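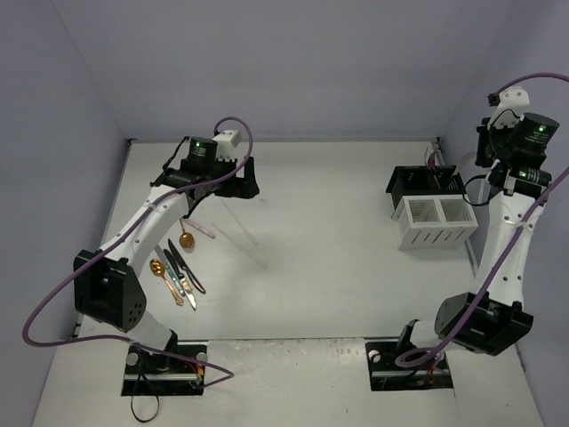
Most accounts of the kitchen drawer begin with the drawer, which flatters it. In our material the sorting had usually gone wrong before anything reached a compartment, at the moment when the utensils were put down somewhere flat and their owner went looking for a better idea. We call this the spread. Utensils lying scattered on a pale tabletop, as in Figure 4, are already in an arrangement of a kind, though few households would defend it. The spread has no categories and no handles facing the same way, and it takes up far more surface than the same things would in a tray.

Figure 4. Scattered utensils on a light-gray tabletop.

Of the 600 households that returned the February diary, 348 reported sorting by type, meaning forks with forks and so on. The rest sorted by size, by how often a thing was used, or by what one respondent in Drallum called "whoever got there first." We kept this as a code. It was applied more often than we had hoped.

Laitinen trays, with their fixed compartments, did well with cutlery and badly with anything wider than a spoon. Ladles and whisks ended up on top, at an angle, and the drawer then declined to close. Households with the adjustable Sultia insert fared better on paper, but the dividers were seldom moved after the first evening. We take this as evidence about evenings. The open bin, a method with no literature to speak of, produced the shortest sorting times and the longest searches for the peeler - a trade its users described as fair.

May 4, 2021 | By Venla Huttunen

Contact: Utitz Household Studies | © 2021 Utitz | Back to top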